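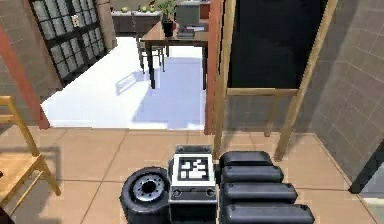 Prondura Household Navigation Episodes, second release

Prondura is a set of driving examples for teaching a wheeled indoor robot to get from one place in a house to another. Every episode was driven by a person at a desk, through a simulated house, using the same controls and the same camera views the learning system will have. The set comes with the replay tool, the house files and a licence that covers training and internal testing.

The second release contains 2496 episodes. Of these, 654 are held back in a separate folder for testing and should stay out of training. The split is made by route, so a route that turns up in the test folder does not turn up in the other one, even driven backwards.

What an episode contains

An episode starts when the operator presses the start pedal and ends when they press it again. Between the two we record:

- the colour views from the robot, each with its own clock
- the wheel commands as sent by the operator
- the wheel speeds as the simulator carried them out
- base position and heading in the house
- arm and camera position
- contact events, with the name of the surface touched
- the written instruction the operator was given
- the operator's own mark for the episode: good, usable or spoiled

Commands and carried-out speeds are stored separately because they differ, most of all on tight turns and when the base is against something. Customers who trained on the first release asked for this more than anything else. Please don't mix the two columns up. The replay tool draws them in different colours.

The instructions are short and written in ordinary English. "Go through to the bedroom and stop facing the bed" is a typical one. Others are less helpful, such as "go and see if there is anyone at the table", and these were left as they were first written. Operators were told to do what a sensible person would do and not to ask for a better wording.

The robot model

All driving was done with Ninik, our model of a wheeled base with its arm carried on the right. Ninik's body is part of what its downward camera sees, and we have left it in. A policy trained on views with the body painted out tends to have a poor idea of how wide it is, and it shows at the first doorway. If you do want the body removed, the mask files are in the folder called body_masks, one per camera.

The square marker on the top of the block is there for the same reason. It is on the physical base as well, where it is used for calibration, and a learner that has never met it can treat it as part of the room.

Doorways and narrow places

Most of the operator time went into doorways. In the first release we had plenty of open floor and too few tight gaps, and policies trained on it would drive nicely across a room and then stop a wheel's width short of the door. For this release Marlina Hidayat redrew the route list so that every route passes at least one opening, and many of them pass a door that is standing part of the way open. She also asked for the doors to be left at odd angles between sessions. A fully open door and a closed one are both easy to label. The ones in between are where operators hesitate, creep forward, back off and try again, and

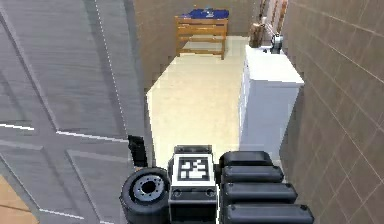 all of that is kept in the recording. We do not trim pauses. If you would like them trimmed for your own training, the replay tool has a setting for it under Timing, and the default is off. Be careful with it near doors. A pause there is often the operator turning the camera to check the arm side, and if you cut the pause you lose the look as well.

Contact is allowed. Brushing a door does not spoil an episode, though it is marked in the contact file with the time and the surface. Pushing a door by driving into it does spoil it, and those episodes have been moved to a folder called set_aside. Some customers find them useful as examples of what to avoid. They are not included in the 2496.

The house

The house is called Mangundap. It is one storey, furnished, and changes floor covering from room to room: tile in some places, wood in others, and a plain pale floor in a few rooms. The changes matter more than we thought they would when we began. Early policies treated a hard change in floor brightness as an obstacle and would stop at the edge of a white floor as if it were a step. We now make sure that routes cross these edges in both directions and at a slant as well as straight on.

Furniture is ordinary: beds, tables, chairs, cabinets, a few things on top of them. There is an easel as well, with thin legs that reach the floor at a slant, and it gives a good deal of trouble to anything that looks only at the height of the wheels. We have left it standing where people would want to drive past it.

Lighting is fixed within an episode and varies between episodes. Textures are modest. We chose speed over looks so that operators could drive without delay, and anyone expecting pictures of magazine quality should look at the samples before buying. Edges are jagged in places and fine patterns such as grout lines can break up a little with distance. The replay tool can render the same episode again at a higher setting if you have the graphics hardware for it, using the stored positions. The commands stay as they were.

How the driving was done

Operators worked in sessions of 2 hours with a break in the middle. Each had a screen, a pair of sticks and the pedal, and no map. We tried giving them a map from above and took it away again, as they drove from the map and hardly used the cameras. The learner has no map, so its examples had to come from people who didn't have one either.

A new operator drove practice routes for their first day and none of that was kept. After that, Güven Canpolat watched a sample of each person's episodes with them and went over anything odd. Driving styles still differ. Some people swing wide and take a doorway in one go, others stop square in front of it and turn on the spot. We did not try to bring these together. The operator number is in every file, and you can train on one person's driving or on several.

When an operator got lost they were asked to carry on and find their own way back. Those stretches can be long and a bit dull to watch, with wall after wall going by at close range. They are labelled "recovery" with a start and end time. In our own training they were worth having, and a policy trained without them does badly once it is facing a blank surface, as it has no example of what to do next. Turn on the spot first, then look for floor: that is what nearly all of our operators did. 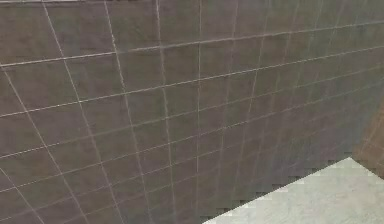
Files and formats

Episodes are stored one to a folder. Views are kept as compressed video with a separate list of times, and everything else is plain columns in text files that will open in any spreadsheet. There are 4 downloads:

1. Training episodes
2. Test episodes
3. House and robot files, with the body masks
4. Replay tool, with the manual and a short loading script

The house files are needed only for rendering again or for running your own policy in Mangundap. If you are simply training on the recorded views, the first two downloads and the script will do.

Checksums are in the top folder. If a download stops half way it can be picked up again from the same point, but run the check afterwards.

Known problems

In some of the lower-light episodes the two camera clocks drift apart by a few frames towards the end. The replay tool corrects for it. The loading script does not do so unless the align option is set.

Surface names in the contact file are the simulator's own and are not always sensible. A door frame may be listed under the wall next to it. We have corrected the ones we found.

There is no sound, and there are no people or animals moving about the house. Prondura is no use for learning to give way. It also contains no grasping. The arm is carried in its travelling position in almost every episode, and where it moves, that is an operator clearing it from a door frame.

Using it with a real base

We have tried policies trained on the first release on a physical base, in a flat we rent for testing. Open floor went well. Doorways were mixed, which is why this release looks the way it does. We have not finished the same trial with the second release and make no claim for it yet. Our advice is to add a small amount of driving from your own building, recorded with the same column names, and to keep the speed limit low to begin with.

Licence and ordering

The licence is per organisation, not per seat. It covers training, testing and publishing results, including still pictures from the episodes with the name Prondura given. It does not cover passing on the episodes themselves. Customers who hold the first release get the second at no charge and will have had a download link by post or email.

University groups should write from a university address and say in a line or two what the work is. Technical questions go to Güven Canpolat. Questions on routes, instructions or having episodes driven in a house of your own go to Marlina Hidayat. Please give your release number - it is on the first line of the readme file.

Page last changed Apr 21, 2020

Related items

Prondura first release (training episodes only)
Mangundap house files, without episodes
Ninik base and arm model
Stamitz desk controls: sticks, pedal and cable set
Replay tool manual
Custom routes and instructions: how to ask for a quote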